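A Protective Stop With No Cause in the Log

September 15, 2025

The two-arm cell at Plarovau has been running a food handling task since June: move pieces between a plate and a steamer basket, repeat. Last week the right arm went into a protective stop in episode 167 and the left arm did not. It kept moving for 573 ms. Nothing was hit, but both arms are supposed to halt together. 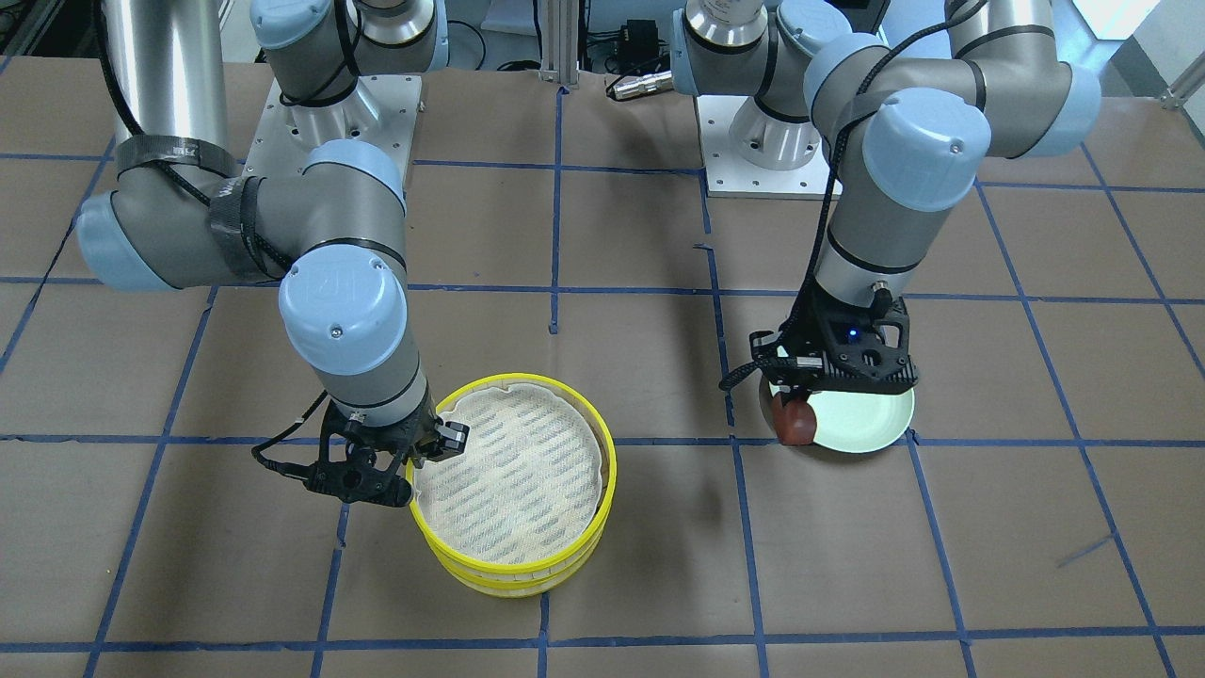 The stop signal goes from each controller to a small supervisor program, which then tells the other arm to halt. That is one hop more than I would like. The task makes the delay matter, because the grippers work close together – one at the rim of the yellow steamer, the other holding the plate just off the paper. At our usual speed, half a second is enough to drive a plate into a gripper.

Mpho Lekota pulled the supervisor log and found 3214 messages queued ahead of the stop. Nearly all were gripper position updates. The Fostach driver publishes one on every poll, whether or not the value has changed, and we had put stops and status on the same queue. 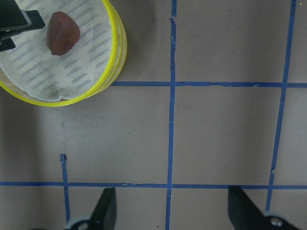
Why didn't the watchdog catch it? The watchdog only checks that messages are arriving, and they were arriving the whole time.

We moved the stop signal to a hardwired line between the two safety inputs, through a Van Wyk relay. The queue still exists for status, and the driver now publishes on change only. With the arms clear of each other and nothing gripped, we triggered stops from either side.
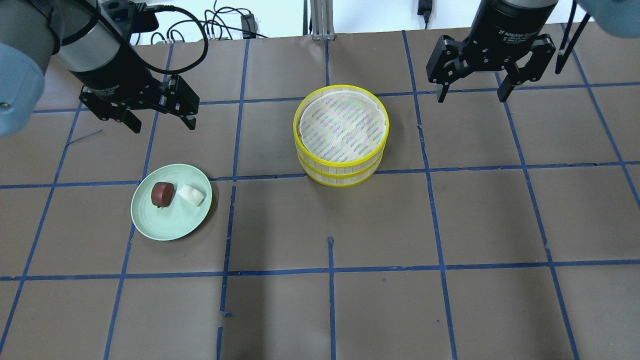

The worst delay on the new line was 23 ms, measured at the input of the second controller. Braking time comes on top of that and depends on speed and payload, so I have kept the speed cap in place.

The cause of the original stop is still open. The Porkon controller reported a joint torque limit with no joint number. I am logging all six joints on that arm until it happens again.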